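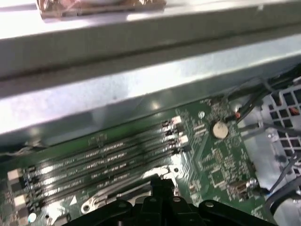

打开电脑的肚子:一座绿色的小城市

你有没有想过,按下电脑的开机键以后,箱子里面到底发生了什么?你在屏幕上画一只恐龙,恐龙就出现了;你点一下播放,音乐就响起来了。这些事情都要靠箱子里的一大块板子来帮忙。它的名字叫“主板”。

我第一次看见主板的时候,觉得它像从飞机上往下看的一座城市!有高高低低的“房子”,有一条一条的“马路”,还有停车场一样的长格子。今天我们就到这座城市里逛一逛吧。

马路在哪里?

很多主板是绿色的,也有黑色、蓝色和红色的。颜色来自表面那层薄薄的漆,漆下面藏着许多极细的铜线。电就沿着这些铜线跑来跑去,把消息从一个地方送到另一个地方。有些铜线比你的头发丝粗不了多少,而且主板像千层饼一样,好几层叠在一起,所以你从上面只能看到一部分“马路”,还有好多条在里面呢!

长长的格子:内存插槽

主板上常有几条并排的长格子,那是插内存条用的。内存是什么?你可以把它想成一张书桌。写作业的时候,你会把课本、铅笔和橡皮都摆在桌面上,伸手就能拿到。电脑也一样,它正在用的东西都放在内存里。桌子越大,能同时摆开的东西就越多。

关机以后,这张书桌就被清空了。所以画完恐龙一定要记得点“保存”!保存好的画会住进硬盘里,硬盘就像书柜,断了电也不会忘。

插槽的两头常常有小卡扣。把内存条对准缺口,两边用力均匀地往下按,听到“咔嗒”一声,卡扣就合上了。那个缺口故意不开在正中间,这样内存条拿反了就插不进去。设计它的工程师是不是很聪明?

一枚“硬币”:纽扣电池

咦,主板上怎么会有一枚亮闪闪的硬币?那是一颗纽扣电池,和有些手表、计算器里的电池是一家人。

晚上你睡觉了,电脑也关了,甚至插头都拔掉了,可是第二天打开,它还是知道现在几点。这就是纽扣电池的功劳!它给主板上的小时钟供一点点电,让它一直滴答滴答地走。要是哪天你家的旧电脑总把时间弄错,可能就是这颗电池该换了。

有一件事一定要记住:纽扣电池绝对不能放进嘴里,也不能拿给弟弟妹妹玩。吞下去非常危险,万一有人吞了,要马上告诉大人,赶快去医院。

最会算数的家伙:处理器

现在我们来到市中心啦!这里住着处理器,英文缩写是CPU。你点鼠标、敲键盘、玩游戏,每一件事到了处理器那里都会变成算术题。它算得快极了,你眨一下眼睛,它已经做完了好多好多道题。
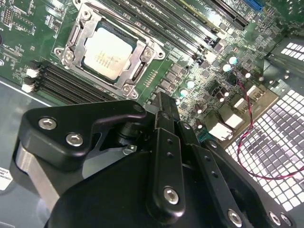

银色金属框里的就是处理器,旁边有内存插槽和圆柱形的电容。

处理器朝上的那一面是一块金属盖子,真正干活的小芯片躲在盖子下面。外面那一圈金属框负责把它牢牢压住。为什么要压得这么紧呢?处理器要和插座里许多细小的触点连在一起,只要歪一点点,就可能有消息送不到。

做这么多算术题,处理器会发热,就像你跑完步脸会发烫。电脑工作的时候,它的头顶上要装一个散热器,很多散热器还带着风扇。金属盖子和散热器之间会抹一层薄薄的散热膏,好让热量快点跑出去。你听到的“呼呼”声,常常就是风扇在给它吹凉风呢!

小圆柱是水塔吗?

处理器旁边常有一些小圆柱,看上去真像城市里的水塔。它们叫电容,做的事情也和水塔有点像:先存起一点电,等处理器突然需要的时候马上送过去。旁边方方的黑块叫电感,它能让电流不要一下子变得太快。有了它们,处理器就能吃到一份平平稳稳的“电饭”。

来自Ezequiel Pacheco老师的小问题

Pacheco老师在Sastotcombe镇的Collado少年科学屋教大家认识电脑。他的小组里有19个孩子,最小的只有七岁。他最喜欢问的问题是:“如果整座城市只能留下一样东西,你留什么?”

有人说留处理器,因为它最聪明。有人说留内存,没有书桌怎么做题?还有个叫Inari的女孩说,她要留马路。大家争了好久!你会选哪一个呢?可以和同桌讨论讨论。

动手试一试:画一张主板地图

请准备:
一张白纸
一支铅笔
绿色、黑色、灰色的彩笔

先画一个大长方形,当作主板。在里面画一个方块,写上“处理器”。在方块旁边画几条长格子,写上“内存插槽”。再画一个小圆,写上“电池”。最后用细线把它们连起来,这些就是马路。你还可以给每条马路起名字,给小芯片画上门和窗户!

如果家里有不用的旧电脑,想看看里面的真主板,要请大人一起来。先关机,拔掉插头,再请大人打开箱盖。开工以前摸一摸机箱上没有刷漆的金属,可以把身上的静电放掉。静电就是冬天脱毛衣时噼啪响的那个小家伙,它可能会弄坏芯片。电源盒子不要拆,里面可能还存着电,拔了插头也一样危险。

小词典

主板:把电脑里的各个零件连在一起的大板子。
处理器:专门做计算的芯片。
内存:存放电脑正在使用的东西,关机后会清空。
电容:能存一点电,再很快放出来的零件。
散热器:帮处理器把热量带走的零件。

下一站,我们去看看硬盘是怎么记住东西的!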